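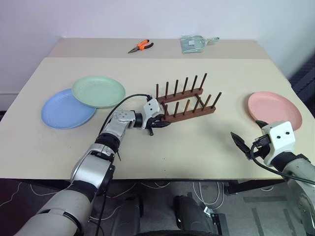

Kitchen Corner: Plates, Pegs and a Drying Rack

We changed over the shared kitchen supplies in October, and several people have asked where the colored plates came from and how they are supposed to be dried and put away. Lucie Bouchard handled the order, so most of what follows comes from her notes.

The plates are plastic, shallow, with a raised rim. We have them in light blue, pale green and salmon pink, all the same round shape. Lucie looked at a heavier set from Bastley and decided against it. The old stoneware chipped every few weeks, and the pieces ended up in the sink drain. The new ones can be dropped without much consequence.

The rack is brown wood, two bars joined by cross pieces with upright pegs along each one. A plate stands on its edge between the pegs. If it leans a little, leave it alone. Please put one plate in each gap. Two plates pressed together stay damp in the middle, and we have already had to rewash a stack that was put in the cupboard that way.

A few points on washing:

Scrape food into the bin before the plate goes in the sink.

Use the soft side of the sponge. The rough side leaves marks on the matte surface that hold on to tomato sauce and curry.

Rinse both faces and the rim, shake the plate once over the sink, then stand it in the rack.

Wipe the rack at the end of the day with a cloth that is damp and no more than that. Do not leave it soaking. Róisín Phelan oils it once a month with the Tastine board oil kept under the sink, 500 ml bottle, and would like to hear from anyone willing to take a turn.
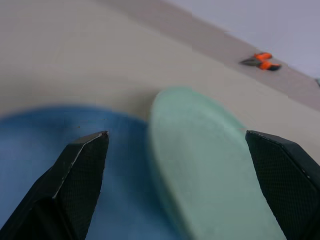
Grease is the other thing people ask about. Plastic holds it longer than stoneware did, and a plate that looks clean can still feel slick. Hot water and a second squirt of soap take care of it. If a plate has gone cloudy or picked up gray smudges, leave it in warm water with a spoonful of baking soda for half an hour and wash it again.

Replacement plates cost 80 cents each from Moroz, so nobody needs to hide a cracked one at the back of the cupboard. Put it on the counter and Lucie will add it to the next order.

The dustpan is clear plastic with a short pale teal handle. It should go back on its hook after use. Pliers belong in the tool drawer.

Questions about any of this can go to Lucie at extension 370.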